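Welches Grau fürs Treppenhaus?

Ruchti_Vreni
Hallo zusammen, unser Treppenhaus soll im August endlich gestrichen werden, und ich bin nach drei Wochen Farbfächer völlig durch. Mein Mann will Anthrazit, ich lieber etwas Mittleres, und meine Schwester findet beides trostlos (sie hat aber auch eine orange Küche, die Gute!). Hat jemand von euch zwei Grautöne nebeneinander gewagt? So dunkel neben etwas hellerem Grau, matt, in der Art: 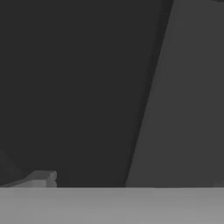 Antwort von Valentin Wyss, 21:14
Liebe Vreni, ich kenne das Elend so gut! Wir hatten im Flur das Schiefergrau von Zaltodora, 313 heisst der Ton, und ich würde es sofort wieder nehmen. Abends mit der Wandlampe richtig gemütlich. Nur bitte zweimal streichen und dazwischen über Nacht trocknen lassen.

Antwort von skitcombe
Da muss ich widersprechen, Valentin. Dunkel im Treppenhaus ohne Fenster, das wird eine Höhle, und jeder Schuh, jede Einkaufstasche hinterlässt einen hellen Streifen. Wir haben nach einem Winter alles wieder überstrichen und uns sehr geärgert. Wenn schon, dann das Dunkle nur an einer Seite und daneben deutlich heller. 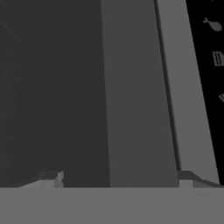
Dunkelgrau links, daneben Mittelgrau

Antwort von Ruchti_Vreni
Ach, ihr seid lieb, danke! Ein Fenster haben wir oben, klein, aber immerhin. Dann probiere ich es mit einem Musteranstrich auf Karton und hänge den erst mal ein paar Tage auf, morgens sieht es ja immer ganz anders aus als abends. Weiss jemand, ob man die 313 auch im kleinen Topf bekommt?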